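Equipment plan for the coming year: what we asked for and what we cut

The lab's equipment request went in at the end of April. Several people have asked what is in it and why the list looks shorter than the one we passed around in the winter, so this item goes through it line by line. Parisa Fallahi put the numbers together and can answer questions about any of them.

The big item is a second two-arm station. The existing one is booked solid during the day, and the food handling work and the cable work keep pushing each other into the evening. We had quotes from Praseck and Vusholm. Praseck was lower on the arms themselves, but the quote left out the mounts, the spare fingers and the on-site setup, and once those were added the two came out close. We went with Vusholm in the request. Their arms take the same wrist plate we already use, so every gripper in the cabinet will fit both stations from the first day. Delivery is quoted at 30 working days from the order, and the order can't go out until the money is released.

Grippers and fingers are a separate line this time. Last year they were folded into "supplies" and we ran out in the fall. Fingers wear, pads peel, and a bent linkage puts a station out of use until the spare arrives. The request has four complete grippers and enough fingertips for 100 hours of running per month on each station. If we use less, the rest carries over.

Sleeves and covers are new. Steam and food residue get into places that are hard to clean, and the service contract doesn't cover water damage. Azadeh Mousavi tested two fabrics over the winter and preferred the one that can go through a regular washing machine. We are asking for three sets per arm.

Tables: we dropped the height-adjustable benches. They were 60 percent more than fixed ones, and nobody could name a task in the plan that needs the height to change. Plain white tables with a crossbar are fine. Two small side tables per station are included for the laptops, since that layout has worked well and keeps the main tabletop free for the task.

Kitchen items came up more than anything else at the planning meeting. The question was whether to buy commercial equipment or ordinary household models. Ordinary ones won. The tasks are supposed to carry over to a home kitchen, and a household steamer can be replaced the same day from a regular store. We do need more than one of each, with lids, trays and plates to match. A lid that breaks in the middle of a set of runs means starting the set over with a different lid. The request has five steamers and a stack of spare plates. Buns are paid out of the weekly supply account and don't appear here.

Work on the steamed bun task, with the pot in the middle and the plate to its right:
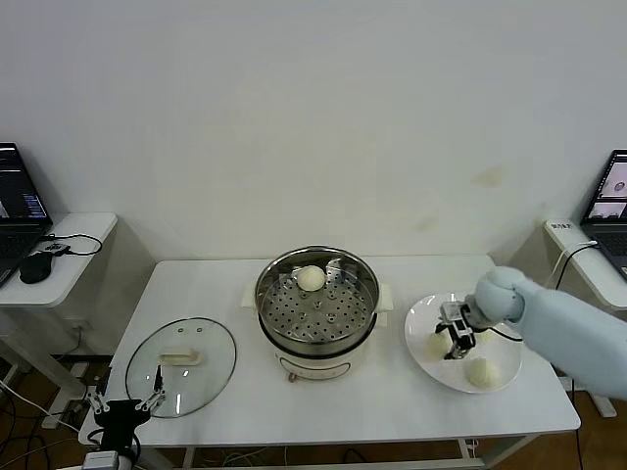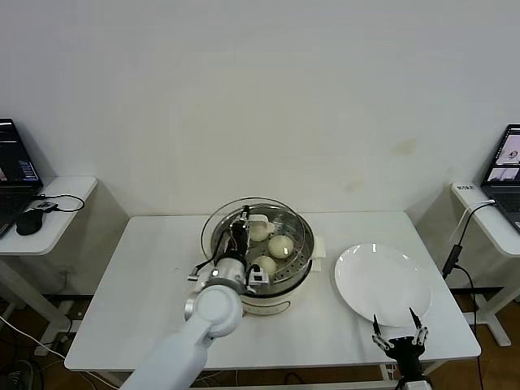 Cable management is the line most likely to be cut, and we would like to keep it. The request covers floor channels, longer power leads and a clamp-on power strip for each side table. It is a small amount next to the arms. Azadeh has asked for the channels in every plan since she joined and would like to stop asking.

We also put in for a service contract with Clomis on the existing station. It covers one visit per quarter and phone support, with a 5 percent discount if we pay for two years at once. Parisa's view is that we should take the two years only if the second station is approved, so both can go under one agreement. The request is written that way, with the one-year price as the fallback.

Left out for now: the mobile base, the overhead rail and the Kermani force sensors. The sensors are good, and we may come back to them, but they would need new wiring in the wrist and a month of integration time that isn't in anyone's schedule. The mobile base needs a wider door than the one we have.

If the full amount is not approved, the order of priority is grippers and fingers first, then the service contract, then the second station. We know that looks backward. A station we can keep running is worth more to us than two that stop whenever a part fails.

Anyone who wants something small added, under the price of a gripper, should send it to Parisa with a link and a quantity. Please include shipping. Requests without a quantity will be entered as one.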